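Hosting a potluck for people who don't know each other — how much food do I really need to plan?
Posted in Food & Gatherings by Lorena Cáceres
Sunday, December 14, 2025

Hi everyone, I've been reading this board for ages and finally have something to ask. We moved to a new street in September and I got it into my head that I should have the neighbors over in January, when the holidays are finished and everybody is a bit gloomy. I put a note through the doors and now 15 people have said yes, which is lovely and also more than I had pictured in our front room.

I told them all to bring a dish. My husband says that's the end of it, we just supply the house. But my mother never once let guests arrive to a bare kitchen, and I can hear her in my head every time I sit down to write a list. So do I cook a main dish myself? Do I assign things, or is that bossy with people I've only waved to? I know one family doesn't eat pork and one lady can't have nuts, and I'm nervous about what I don't know.

The other thing is plates and silverware. I own a real set for eight and then a jumble of plastic and odds and ends from when the kids were small. My sister says buy paper. I'd like to avoid that if I can, but I also don't want it to look like a yard sale.
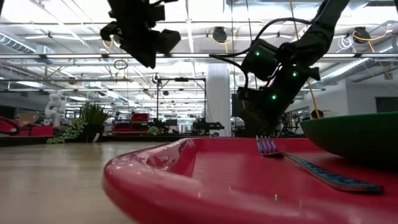

I should add that there's a budget. I've set aside 100 dollars for the whole evening including drinks, and I would love to stay under it. We have one oven, and it runs hot on the left side, so anything that needs careful baking is out. Thank you in advance, and sorry this got so long!

Oddur Riis
Lorena, what a nice thing to do. I've been hosting a building supper for years (we call it the Malero supper, after our building) and I've made most of the mistakes already, so let me save you a few.

Cook one big thing. Your husband is right that you don't have to, but it takes all the worry out of it, and a large pot of soup or beans costs very little. I make a white bean soup with carrots, celery and a lot of garlic. It sits on the stove on low, leaves your hot-on-the-left oven free for other people's dishes, and it can be made the day before. Leave the meat out and put sausage in a bowl on the side, then your family who skips pork is taken care of without anyone having to bring it up.

As for assigning, I think people are grateful for it. The year I didn't, we had four pasta salads and no bread. Just ask by category — salad, bread, something sweet, something to drink — and let them choose what it is. On the nuts, I would tell everybody plainly, ahead of time, and ask that the whole evening be nut-free. Labels are fine for other things, but serving spoons wander from bowl to bowl, and I wouldn't trust a label there. Ask your neighbor how careful you need to be, too, because she'll know far better than any of us.

And please use your jumble! Mixed colors look cheerful if you do it on purpose. We put red with green, whatever silverware is clean, and it always looks like a party to me. Wash everything the day before, count it, and borrow the rest from the first neighbor who says "can I help with anything?" There's always one.

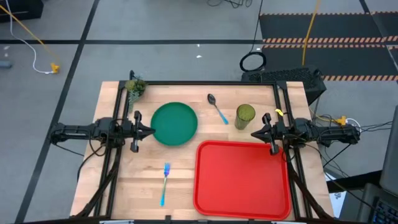 Green plate, red tray and a spoon on a butcher-block top.

One more thing and then I'll stop. Set the food up away from the door. People come in, they stop to say hello, and if the food is right there nobody else can get inside. I put drinks at one end of the room and food at the other, so folks have to cross paths, and that does more for shy people than any game I ever tried. Put the plates at the start of the line and the forks and napkins at the end, so they aren't juggling everything while they scoop.

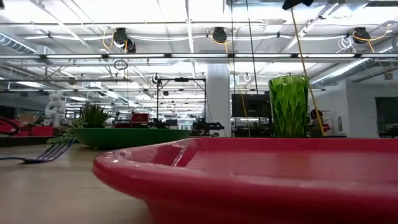
Kovalchuk
Agree with the soup, don't agree about forks at the end. They get forgotten and then everyone walks back. Roll them in a napkin and stand them in a jar on each table.

Also you don't need 15 full portions of each thing. People take a spoonful of this and that at a potluck. Half portions of everything and plenty of bread. Have containers ready for leftovers or you'll be eating pasta salad all week.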